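Category: Reviews / Data collection / Grippers and cameras

Jistska wrist camera kit, after 616 recorded examples

I bought the Jistska kit because I wanted to collect my own examples for a small pick and place model, and my old overhead camera was always blocked by the arm. The kit is one small camera, a bracket for the wrist, a cable and the recording program. I paid 290 for it. The full set from Kostham, with two cameras, was 2,384 at the same shop, so the choice was not difficult for me.

Mounting it

The bracket fits well and the screws are of good quality. The paper guide is poor. It shows the cable on the wrong side, and with this routing the cable pulls when the wrist turns. I moved it to the other side and fixed it with tape. After that I had no more trouble with it.

What the camera sees

My task is simple: soft objects and a wicker basket on a white table. The operator moves the arm by hand controller, and the program saves the video together with the joint positions and the gripper opening.

The wide view is the best part of the kit. Both fingers stay in the picture, also when the gripper goes down into the basket. For learning this is important, because the model must see the fingers and the object at the same moment.

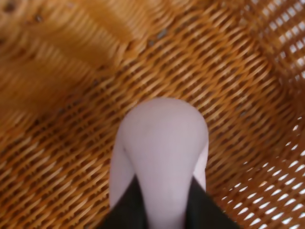 Pale soft object between the fingers, over the basket floor. The weave is sharpest in the middle.

The focus is fixed. At close distance the center is good, but the sides become soft. I was worried about this at first. For my training it made no problem that I could measure, but if you need to read small labels near the corner, I would look for another camera.

Colors are acceptable. Orange wicker stays warm and strong, and white surfaces go a little to blue. I locked the white balance on the first morning and did not touch it again. Please do the same — with the automatic setting, two examples of the same move can look like two different rooms.

I also recommend to save examples with the gripper open and away from the object. In the beginning I cut these parts out to save disk space, and the model learned to close the fingers much too early. Now I keep the whole approach, with the basket at the side of the view and plain table between the fingers.

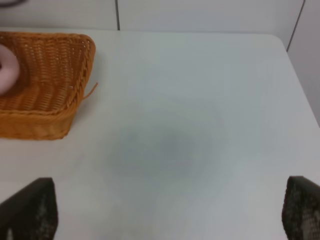
The recording program

It starts fast and it did not lose one file in 616 examples. Marking an example as good or bad is one key, very comfortable. What I miss is an undo. If you press the wrong key, you must find the file later by its time. Export to the Hoxha format works, but the names of the fields are changed and I had to write a short script.

Would I buy it again

Yes, for table work with one arm. I would like a better guide and an undo key. My next goal is 1,545 examples with the same basket, and I will use this camera for all of them.

Related reviews
Fullon soft finger pads, second version
Kostham two-camera set: first week
Hand controllers for long recording days
Hoxha format, notes for beginners

Contact | Copyright, all rights reserved | Back to top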